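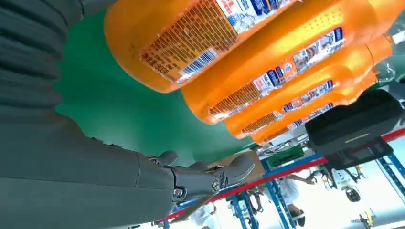 Flolstead wrote in to ask whether the bottles have to come off the shelf every time a bin is moved up or down a level, and the short answer is no, provided the row is full and the front lip is in place. If the row is half empty, take them off first. The full procedure is in steps 9 to 14.

Home Manuals Shelving Tendedel Parts Contact

Section 4. Stocking and facing bottled goods

This section covers plastic bottles of cleaning and laundry products on Tendedel shelving. It assumes that the uprights are level and the shelves are already clipped in as described in Section 3. Glass bottles and spray cans are covered separately in Section 5.

Before you start

You will need the following:

– a dry cloth and a bowl of warm water
– one front lip for each shelf (part 621)
– divider strips, in the short or the long size
– a tape measure
– shelf labels

Check that the clips on both sides of the shelf are pushed fully home. A clip that is only half seated will hold an empty shelf and may drop a loaded one.

CAUTION: Do not stock a shelf that rocks when you press down on one front corner. Go back to Section 3 and reseat the clips.

Preparing the shelf

1. Wipe the shelf from back to front with the damp cloth. Old detergent dries into a film that makes bottles stick, and it is hard to see on a painted shelf.

2. Dry the shelf. Run your hand along the back edge, where water collects.

3. Hook the front lip over the shelf edge, starting at the left. Press along its length until it clicks at both ends.

4. Measure the tallest bottle you plan to put on this shelf and leave a hand's width above it. Without that gap you will have to tip each bottle to get it out, and the caps will catch on the shelf above.

Note: The clear height between shelves at the factory setting is 29 cm. Most refill sizes fit. Large bottles with a built-in measuring cap often do not, and the shelf above will need to go up one notch.

Loading the bottles

5. Sort the bottles by product before any of them go on the shelf. Bottles from the same maker often share a color and shape, so read the label and don't go by the plastic. A regular and a concentrated version can look the same from an arm's length away.

6. Check each cap. Turn it until it stops. Set aside any bottle with a cracked cap, a swollen side or a sticky neck.

7. Place the first bottle against the divider with its front label toward you. Set the next one beside it so that the two touch lightly. Continue until the row is full.

8. Step back and look along the row. The labels should all face the same way. If the back panel with the directions or the barcode is turned outward, rotate the bottle in place without lifting it.

Note: Some stores and shared laundry rooms prefer the directions facing out so that people can read the dose without picking the bottle up. Either way is fine. Pick one and use it for the whole shelf.

CAUTION: Never store bleach above or beside acid-based descaler or any product containing ammonia. Keep them on separate uprights where you can. If there is only one unit, use the lowest shelf for one of them and a closed tray under the other.

Moving a loaded shelf or bin

Two people are needed for a shelf wider than 53 cm. One person can manage the narrower size.

9. Look at the row. If it is full from divider to divider and the front lip is on, the bottles may stay where they are. If there are gaps, take everything off.

10. Remove anything from the shelf directly above, so there is nothing to fall on your hands.

11. Loosen the rear clips a half turn. Do not take them out.

12. Lift the front of the shelf slightly and draw it toward you until the hooks clear the slots. Keep it level. Bottles will slide toward whichever corner drops first.

13. Move the shelf to the new notch, rear hooks first, and lower the front. You should hear both sides seat.

14. Tighten the rear clips and press down on each front corner, one after the other.

CAUTION: Steps 11 to 14 do not apply to the Rero slide-out bins. These have a stop at the end of the rail and must be emptied before they are lifted off. Forcing a full bin past the stop will bend the rail.

Laying bottles on their sides

Bottles may be laid flat where there is not enough height for them to stand. This is suitable for unopened bottles only.

15. Lay the first bottle with its base to the back and its neck toward you.

16. Lay the rest the same way. Do not alternate neck and base to save space. It leaves caps pressed against the bottle next door and they work loose.

17. Put a divider at the end of the row so that nothing rolls.

18. Do not stack more than two layers. The lower bottles will flatten and the seams may split, mostly in warm rooms.

Once a bottle has been opened, store it upright.

Labels

19. Slide the shelf label into the channel on the front lip from the right-hand side.

20. Write the product name and size on it. Leave the brand off unless you stock more than one of the same product.

21. If you are using the wider Boersma label strip, trim it to the width of the channel with scissors. The printed line on the back is the cutting guide.

Restocking

New bottles go to the back, older ones come forward. Check the dates on anything that carries one. Bleach and oxygen-based products lose strength in storage, so keep only what you will use before the next delivery.

Cleaning up spills

Small drips can be wiped up with the damp cloth. For a larger spill, lift off the whole row, wash the bottles in warm water and dry them before they go back. Remove the front lip and rinse it too – liquid runs into the hook along the bottom edge and stays there.

CAUTION: Wear gloves when handling a leaking bottle. Do not mix the spilled product with any other cleaner to remove it. Open a window and read the back label before you begin.

Routine checks

Once a month:
– press each front corner and listen for a loose clip
– turn every cap until it stops
– look under the lowest shelf for drips
– replace any front lip that no longer clicks

Spare lips, clips and divider strips are listed in Section 7.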